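**Snack bars and small wrapped foods: sorting and storing**

Guidance for shared kitchens and break areas. Revised Thu 17 December.

Wrapped bars are easy to buy and hard to keep in order. A carton is opened, a few bars go to the back of a cupboard, and by the next delivery the oldest ones have been buried. The method set out on this page takes 20 minutes the first time and very little after that. It applies equally to tea bags, crackers in packets and single portions of dried fruit.

**Choosing containers**

Select containers that let the contents show through. Frosted or tinted plastic is acceptable for bars of one kind, where a shape behind the wall is enough to tell staff that stock remains. Mixed bars need clearer walls or a shallow tray, so that wrappers can be told apart without digging. A thick rim is worth having on any container that will be lifted when full.

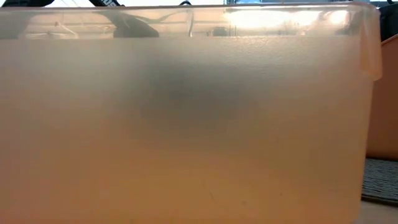 Wash new containers in warm water with a little dish soap and let them air-dry overnight. Abrasive pads should not be used. Scuffs on plastic hold crumbs and dust, and a container that is badly scratched on the inside should be moved to non-food use. Labels belong on the short end, below the rim, where they are not rubbed off by hands.

**Sorting**

Empty everything onto one table before putting anything away. Sorting directly from cupboard to bin leads to the same mixture in a new place. Gather the bars in a single pile, keep the containers within arm's reach, and work through the following steps.

1. Check the date on each bar. Set aside any that are past it, and any with a split seam or a pinhole in the wrapper.
2. Separate bars containing nuts. These are kept in their own container at all times, with the lid closed between uses.
3. Group the remainder by kind. The color of the wrapper is a useful first guide, but some makers use the same color for several flavors, so the name should be read as well.
4. Place the bars with the earliest date at the front or on top. 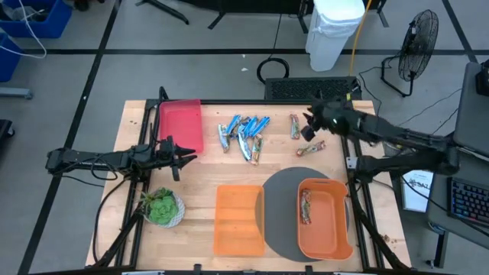

Two people may share the work if one reads dates and the other fills the bins. Kitchens at the Tandcombe and Iltell sites found this arrangement quicker than having both do everything. Bars should be laid flat in shallow trays. In deeper bins they may stand on end in a row, provided the row is full enough to hold them upright.

A turntable or round mat under a deep bin is helpful on a wide shelf. Choose one with a grip surface, and check that the bin does not overhang so far that it tips when turned. Plants may share a counter with food storage but should be watered elsewhere.

**Keeping order**

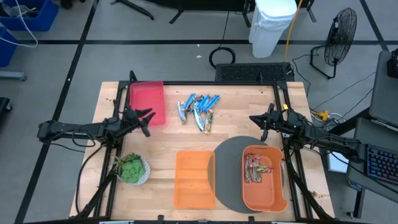
*Household and Kitchen Services Department, Ustimar*

Check each container every 5 days. Wipe the base, bring older bars forward, and return strays from drawers and desks to the correct bin. A container should be topped up only after the older bars have been lifted out; new stock goes underneath.

Keep bars away from ovens, radiators and sunny windowsills. Coated bars soften quickly and will stick to their wrappers. The Hrytsenko building moved its bins to a lower cupboard in November for this reason.

Questions about labels or replacement lids may be sent to Oleksandra Kuzmenko, Room 53.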